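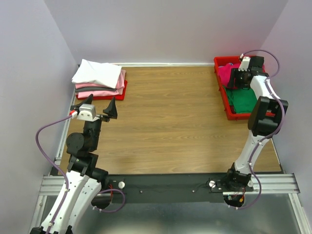 July, 41 pages in

Reread day for the Drundalum adaptation notes. Finished volume 3 of the manga last night and went straight back to episode 6 to compare, and wow, the bridge duel is a completely different fight! In the manga Gosselin loses on purpose so Waleo can get across. The anime has him slip, and then he just vanishes until the finale. I much prefer the book – you get four silent pages of him deciding, and the last panel is only his hand on the rail.

Nhi Lương spotted that the anime also moves the Gisberg letter to after the duel. I missed that twice. It means Waleo doesn't know about her brother while she's fighting, so her anger reads very differently.

Ngân Nông thinks the letter is forged. Chapter 70 might back her up (the seal is drawn backwards in two panels), but it could be a flipped page in my printing. Need to check her copy.

Still to do: side-by-side of both endings, and who survives in each. Gosselin's list entry is a mess, redo it. Start with the harbor chapter tomorrow, can't wait.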